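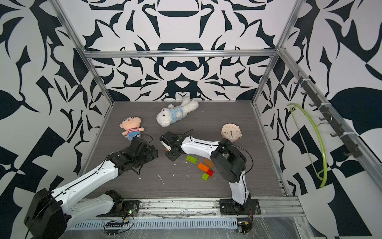 Did the Cindport library throw out 300 books in May over what was in them?
The books in the picture going around were water damaged, and the library got rid of them after a pipe leaked above the stacks. The number is right and the reason is wrong.

Notebook, 9/1/25

Writing this one up at more length than usual, partly for Reinaldo, who missed most of it, and partly for me, as I know perfectly well I'll be asked about it again by winter and will have forgotten the order I did things in.

The claim, as it reached us: a photo of a dumpster full of books behind a brick building, with a caption saying the Cindport library had cleared its shelves of 300 titles that "somebody upstairs" didn't like. No source, no link. Edivaldo Moura forwarded it to me from a neighborhood group, and by the time I opened it there were nine versions with slightly different captions. One had moved the whole thing to another state, which made me smile a little, but I saved it with the rest.

Where the photo came from

I started with the reverse image search, as always, and got very little: the same repost over and over, every copy squashed down and cropped a bit tighter than the last. What helped was sorting the copies by how much of the picture was left. The widest one still had a strip of wall on the left with a sign on it, and the sign was readable once I'd stopped squinting and opened it at full size (a lesson I seem to learn fresh every few months). It was the delivery entrance sign for the library. So the place was right, and I'll admit I'd half expected it not to be.

The widest copy was also the oldest I could find. It was posted in May by a woman who lives across the alley, and her own caption was just "so sad to see these go, hope they get the ceiling fixed soon." Nothing about titles, nothing about anybody upstairs. I wrote to her and she wrote back the same afternoon, a lovely long message with two more pictures she'd never posted. In one of them the page edges are wavy and brown and you can make out a blue tarp in the doorway. She's happy for us to describe them but would like her name left out, so please, everybody, leave it out.

Somewhere between her post and the ones we were sent, the second half of her caption fell off. I can't show who did it. The earliest copy I have without the ceiling is from a page that mostly shares old car photos, and I don't think there was any plan behind it.

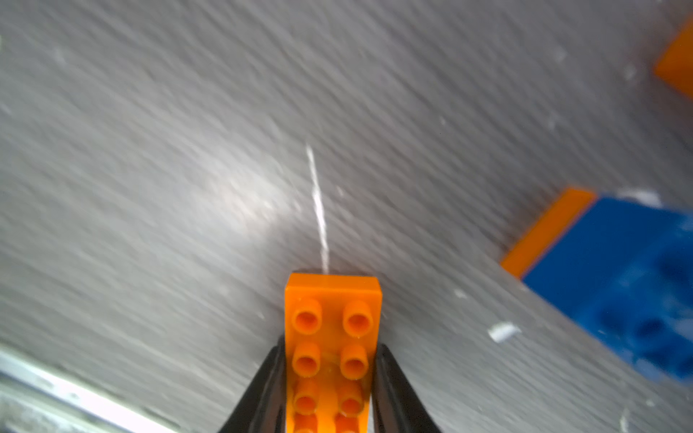
What the library said

I called the front desk first and then wrote, so we'd have it on paper. The librarian who answered was patient with me and plainly a bit tired of the subject. She sent the discard list, which has 300 items on it, and the repair invoice from Sellar, the plumbing outfit. The invoice is for a split pipe above the nonfiction stacks. The dates on the two papers fit together, with the leak first and the discards 12 days after it.

I asked why the books couldn't have been dried out and sold, mostly because I knew readers would ask. Her answer was mold. They'd tried fans on a batch from the end of the aisle and gave it up when the smell got into the reading room. I have that in her words in the file, and we should quote it whole. It's a good plain paragraph and doesn't need us trimming it.

Checking the list against the claim

This is the slow bit, and the bit I'd most like us to keep doing even when the answer looks settled. A leak is a real thing, but a leak could also be a handy excuse, and a fair-minded reader is allowed to wonder. So I went down the discard list with a pencil. If books had been picked for their contents I'd expect them to come from all over the building. They don't. The call numbers run nearly unbroken along one side of one aisle: gardening, cooking, pets, home repair, a great many books on quilting. There was a whole row of Gronon repair manuals, the orange ones for small engines, which my uncle swore by and which I was sorry to see on there.

Then I took a random 60 from the list and looked them up in the public catalog to see if they'd been replaced. Most show as on order or already back. A few are marked out of print. I haven't chased those any further and I don't believe we need to, but the sheet is in the shared folder under Rocha if anyone's feeling energetic. (Rocha is just the folder name for this quarter – Edivaldo picks them and I've stopped asking.) 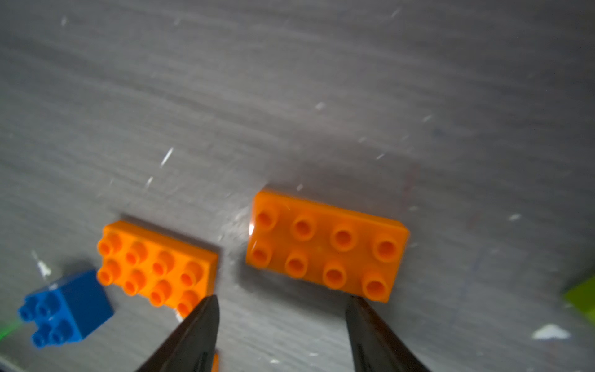 I should add that the catalog check is weaker than it looks. "On order" only tells us somebody put an order in, and I couldn't see when. I asked the librarian and she said the orders went out in batches as the insurance money came through, which sounds right to me but is her word only. In the write-up I'd say "the catalog lists most of the sampled books as on order or available" and stop there. Reinaldo will want to say "replaced." Reinaldo, please don't.

The rating

We went back and forth on this over coffee. Edivaldo wanted False, flat out, and I see why, as the heart of the claim is the motive and the motive is made up. I leaned toward Miscaptioned. The photo is real, the place is right, and the number is right too. A person who shared it wasn't wrong about what was in the dumpster, and I'd like them to be able to read our piece without feeling scolded from the first line. We settled on Miscaptioned, with the leak in the opening sentence so it can't be missed.

Still to do

Get the library's okay to post the invoice with the account number blacked out.
Archive all the versions, including the one in the wrong state.
Write back to the woman across the alley and thank her properly.
Ask Reinaldo Barbosa to read the draft cold before he reads any of this, if he hasn't got this far already.
Fix the date format in the spreadsheet. Half of it is day first and that one's my fault.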